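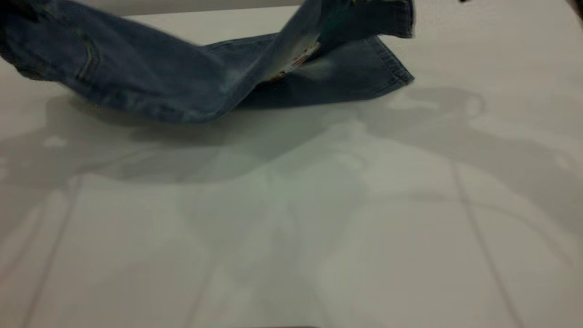
Verbeke publishes revised set-up and maintenance procedure for the Clevo garment folding cell

Drevonville, Tue 9 January

Verbeke has issued a revised set-up and maintenance procedure for its Clevo folding cell, which handles small garments such as children's jeans. The procedure applies to all cells supplied with the white panelled table and a camera mounted at the gripper. It replaces the commissioning notes delivered with each machine.

The main change concerns the order of work. Table level, gripper alignment and camera focus were previously treated as separate jobs and could be carried out on different shifts. They are now done in one session, in that order, with the cell isolated for the mechanical steps and returned to reduced speed for the test folds.

Table panels are checked first with a straight edge laid across each joint. A step between panels can catch a hem during a pull and shift the garment before the second grasp. Panels are adjusted from below and the surface is wiped with a dry, lint-free cloth. Solvent cleaners must not be used, as they leave a sheen that affects the overhead camera.

Gripper pads are then inspected for glazing and trapped fibres. Pads are changed every 500 operating hours, or sooner if the closing force differs between the two sides. Indigo residue is brushed off at the end of each shift. After a pad change, the closing position has to be taught again with a single layer of denim and then with a gathered cuff.

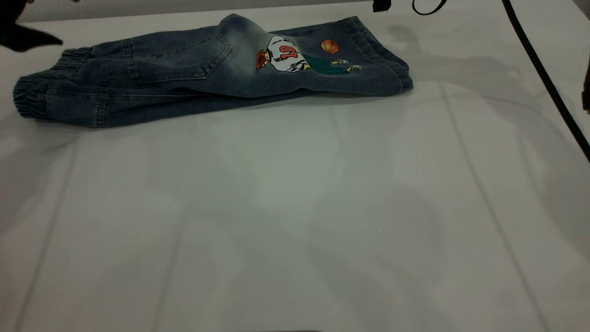 Test folds are made on a pair of jeans kept for the purpose. The garment is laid lengthwise with one leg over the other, and the finished fold is compared with the stored outline. Cables above the table are checked at the same time, with the arm at full reach, for rubbing and for slack at the clips.

The gripper camera is set last. Focus is adjusted on a seam with contrasting thread, and the lens ring is locked once the stitch lines can be separated from the weave. Slight softness in the surrounding cloth is acceptable at close range. If the stitch lines merge, the technician should clean the lens window before changing any setting. 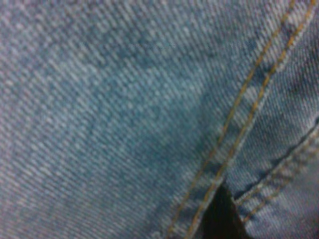
Denim seam at close range, viewed from the gripper camera.

The procedure was tested at Verbeke's Pamside workshop over 1,816 fold cycles. A full session took one technician 51 minutes, including three test folds.

"Most of the service calls we looked at were down to a camera that had been refocused before the table was levelled," said Jeanie Semple, service engineering lead at Verbeke. "Doing the table first saves going back over the rest."

The revised document, with a blank record sheet, is being sent to existing Clevo customers. Printed copies will be included with new cells from February. Pad sets and replacement lens windows can be ordered through the Pamside parts desk.

Verbeke builds and services textile handling equipment at Drevonville and Pamside.

Press contact: Jeanie Semple, Verbeke, Drevonville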